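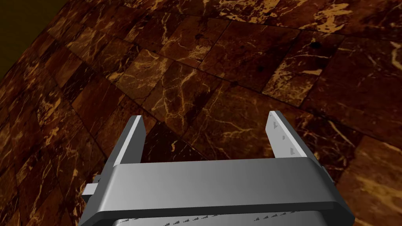
The wrist view over the marble floor, gripper open, in our simulated kitchen.

Workshop tips: simulated kitchens and gripper software

I collect these tips from our small workshop, where we write the planning and control software for a kitchen arm. We test in simulation first. Most of them come from mistakes of mine, and a few from Tharun Unnithan, who keeps our planner running. Please send me yours and I will add them.

1. Do not trust a busy floor

Veined marble is beautiful and it is terrible for feature matching. The tracker finds corners in every vein and holds on to them happily, also when you wanted it to look at the furniture. Mask the floor before you match anything. We do it with the depth values: everything within 2 cm of the floor plane is thrown away. If you have no depth, use the floor label from the simulator while you debug, but write a note to yourself to remove it. I forgot this note once and had very nice results for a whole week in September.

2. Mask your own fingers too

In a wrist view the gripper takes a big part of the picture. Render the gripper alone from the same camera, with the same finger opening, and subtract this shape. One fixed mask is not enough if the fingers move. Save one mask for each opening step; we have 19 of them and the files are small.

3. Read the opening from the joints

Gyu-bin Do tried to measure the finger gap from the image. It worked, until the light changed and the inner face of a finger became almost white. The joint values are already there and they are cheap. Keep the image measurement as a second check, and let the program complain when the two do not agree.

4. Give the planner a place to stop before the handle

For a knob or a thin lever, plan in two parts. First go to a waiting pose with the fingers open, a little in front of the part. Then look again, correct, and only now make the last short move in a straight line. If you plan everything in one piece, the fingertip likes to arrive from the side and push the lever before you have asked for it.

With something narrow like our orange rod, look at the fingertip nearest to it. The middle of the gripper can be in a perfectly good position while one finger is very near to a collision. Anitha Acharya added a distance check for each finger separately, and I recommend it to everybody.

5. Segment by color, but late

A strong orange against a black front is easy, a simple color threshold will find it. But the brown surface has orange parts in it as well, so first cut the image down to the front panel and then apply the threshold. In the other order you get many small islands and an afternoon of cleaning.

6. Black panels need help

On a very dark front the seams are nearly invisible, and an edge detector gives you only the bright trim. Raise the exposure in the renderer for the detector only, and leave the normal image for the rest. Write the exposure value in the log.

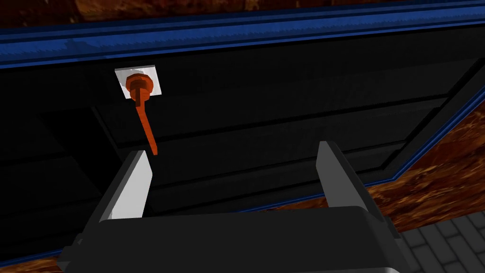
7. Limit the planning time

Our planner is called Katby. We stop it after 2000 samples and start again with a new seed. Before, we let it run as long as it wanted, and a bad seed could hold the whole queue. A new try is usually faster than a long one.

8. Keep the logs small

Save the joint values at every step, but the images only at 30 per second or less. Put the seed, the software version and the scene name in the first line — not in the file name, because somebody will rename the file. Ruan Buthelezi wrote a small script that refuses to start a run when this line is missing.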